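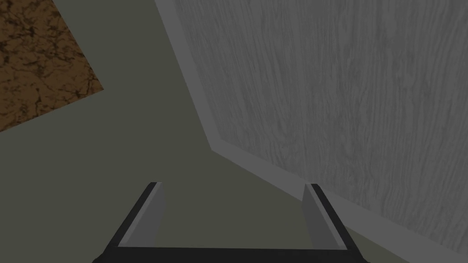
Pre-batch checklist, simulated wrist view, Granley set
Checked by: Antigoni Panagiotou
Batch: 300 episodes, Nomaslow scene files

1. Scene load
Wood-grain panel and brown textured piece both present at reset. Pass.
Comment: texture paths still point to the Curthorpe folder. Works, but move them before April.

2. Gripper at start
Jaws open, nothing between the pads, no contact with either textured piece. Pass.

3. Wrist camera
Both fingers in view from base to tip. Palm bar at bottom edge. Pass.
Comment: camera mount offset matches the config. Do not edit it mid-batch, even for a small fix.

4. Lighting
Soft and even, no hard shadows. Pass.
Comment: randomization is off for this batch by request. Note it in the batch header.

5. Joint and force limits
Velocity cap loaded. Force cutoff tested with a scripted push into the floor plane. Stopped in 18 ms. Pass.

6. Operator stop
Key binding tested twice. Episode closes and is tagged "aborted". Pass.
Comment: aborted episodes stay on disk – the training loader skips them by tag.

7. Reset between episodes
Open.
Comment: episode 673 of the previous batch began before the arm had settled, so its first actions are wrong. Hold the recorder until joint velocity reads zero. The gripper should be fully open and clear of the panel and the slab at the first recorded step.
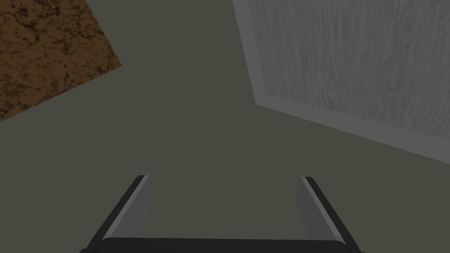 Lorne Vachon: zero velocity alone won't catch a late gripper command. I'd also compare the commanded and measured finger width before the recorder starts. The Katsaros build has a flag for it, off by default.

Flag turned on, 2 test episodes recorded, first actions clean in both. Item 7 stays open until the full batch has run.

8. Storage
Free space checked at 7 a.m. Pass.

Status: cleared to record, item 7 on watch. – A.P.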